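Bin picking: how many grasps do I need before it learns anything?

Posted in Robots and Automation by Surska

I look after a small picking cell and have been told to "get it learning". The plan is that the arm tries to grab things out of a metal bin, we record each try along with whether it came up with anything, and a network works out the rest while I drink tea.

So far I have 2,000 attempts. The network is now extremely good at one thing, namely the left-hand wall. It will go for the left-hand wall from any starting point. Success on objects it has met before is poor and on new ones it is worse.

My questions are: do I simply need more attempts, does it matter what I put in the bin, and should I be putting things back by hand between tries or letting the arm drop them wherever it likes? I have been tidying them into the middle because it seemed polite.

Baltham

More data. It's always more data. Get a faster arm or a second one.

Heather Dalgleish

Stop tidying! I did the same for the whole of July on the Gourlay cell and ended up with a beautifully trained system that could pick up anything, provided I had put it there first.

Going through your points in no sensible order.

Count your successes before you count your attempts. When I finally looked at my first batch, 87 of the tries had ended with something in the fingers. All the rest was the arm closing on air in a variety of postures. A network fed on that will conclude, quite reasonably, that air is what you're after. You want failures in there, but you want them to be near misses, so aim the random tries at places where there is something to miss. A crude "is there a lump here" check on the depth picture is enough. 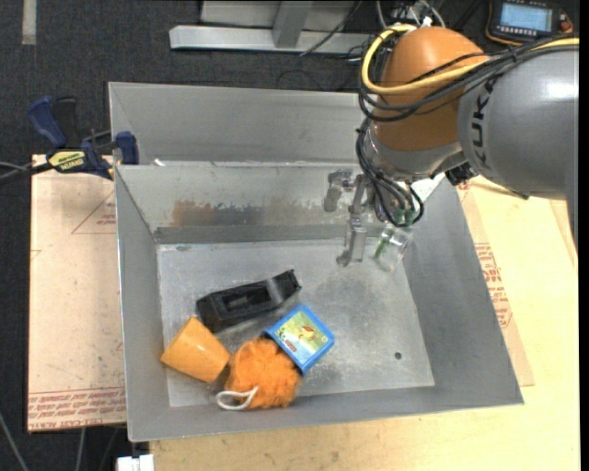
What goes in the bin matters more than how fast you go. I gave up on sets of neat wooden blocks early on and went round the house instead. You want things that fail in different ways, so that the network can't get by on one trick. A plastic cup on its side has a wide end and a narrow end and only some of the grips on it are any good. A mesh bath puff will let itself be grabbed from nearly anywhere, but it squashes, and the cord loop on it is a separate problem that will teach you things about your labelling. A small square box leaning on the puff at a tilt is worth a lot more than the same box lying flat, and I'd never straighten it. Put in something long and awkward as well. If two things come up together, decide now whether that's a success, write it down, and stick to it. I changed my mind halfway and had to relabel the lot over a weekend I had other plans for.

Let things lie where they're dropped. They'll drift into a corner, and that's fine up to a point, as corners are where the hard grasps live. When the corner is all you're getting, tip the lot out and pour it back in. I do this every 8 tries. My colleague thinks this is too often and my colleague doesn't have to look at the results.

About your wall. I'd put money on your success signal. If you decide "got something" by whether the fingers stopped before they were fully closed, then a finger jammed against sheet metal counts as a triumph, and your system has found the one object in the building that never moves. Check after the lift, not before it. Compare a picture of the bin before with a picture after, and see whether anything has gone.

Also clamp the bin down, if you haven't. Mine crept across the table by a finger's width a day and I spent a long while blaming the camera calibration.

Last thing, keep 2 objects back that the system never sees in training, and test on those. Everything looks clever on the cup it has met a thousand times.

Arkunberg

Mostly agree with Heather, though I'd pour the bin out less often. We found the heaps that build up over a long run were the useful ones, and ours was set to go until the arm reported nothing reachable. Depends on your bin, I suppose. Steep sides send everything back down to the bottom anyway.

One she missed: save the failed tries with the full arm path, including the ones where it stopped itself. We threw those away as faults for months. They were the only record we had of what happens when you go in at a bad angle near the rim, and of course that was exactly what the customer asked about.

What gripper are you using? With two flat fingers your number of attempts is a decent start. With three or more joints to think about, it's a warm-up.

Surska

It was the success signal. According to my records the left-hand wall has been successfully picked up more often than everything else put together. I have switched to checking after the lift and the success rate has fallen to something I'd rather not type. Three fingers, since you ask. Off to find a bath puff.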